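Cooling mats and the summer bedding sale

The June catalogs are in, and once again every firm that sells a pillow has found a way to make you sleep colder. I've read through the ones members passed along, and I'm not persuaded.
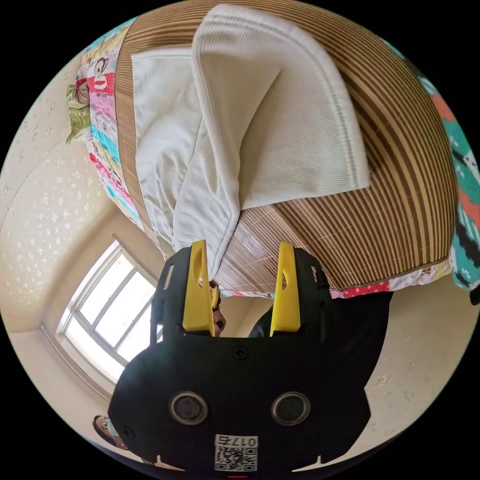
Page last changed: 04/01/2026

Start with Jiltach, whose new sheet set costs 60 dollars more than the old one. The difference, as far as I can tell from the leaflet, is the word "arctic." Amber Kuipers bought a set last year and says it felt nice for the first minute or so. So does any sheet. Cotton that has been sitting in a dark room feels cool until you lie on it.

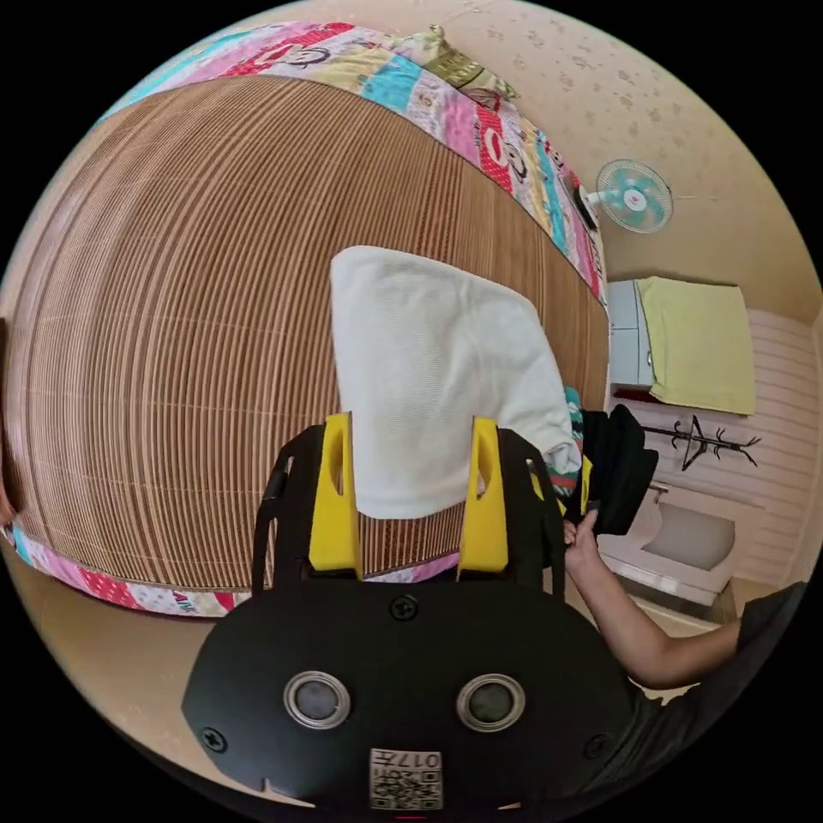

Then there is the thread count business. One Starura listing claims 900, which I'd take with a grain of salt, as a tight weave lets less air through and air is what you want in hot weather. If they counted each twisted strand separately — and some sellers do — the number tells you next to nothing. I wrote to ask. The reply thanked me for my interest.

Plain woven mats have a better case, being old and cheap and having no leaflet. They don't chill anything. They let a little air move under you and they don't cling. Deolinda Bragança finds hers too hard on the hips and has gone back to a flat sheet, so try one before you buy. 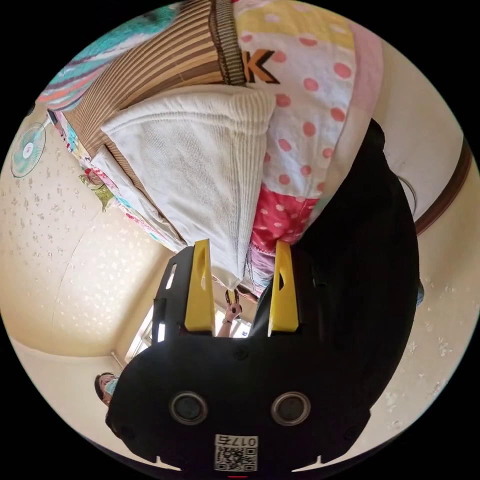 Striped mat, summer bedding.

Watch the word "bamboo" on soft sheets, too. Most of those are rayon made from bamboo pulp, and a mat and a rayon sheet have very little in common. 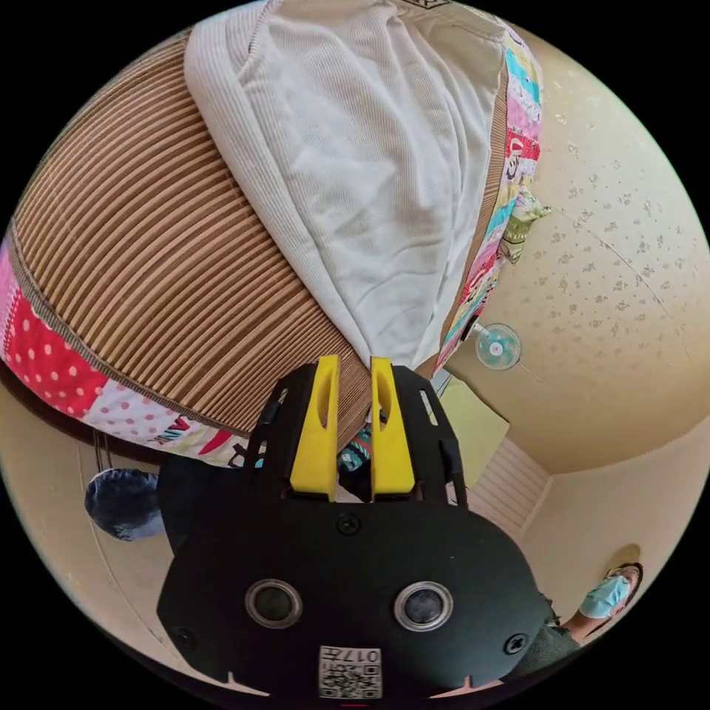
Is a gel pad worth the money?
Only if you get it well below list price, and only if you don't mind turning it over at night once your side has warmed up. A fan costs less and can be used in the kitchen.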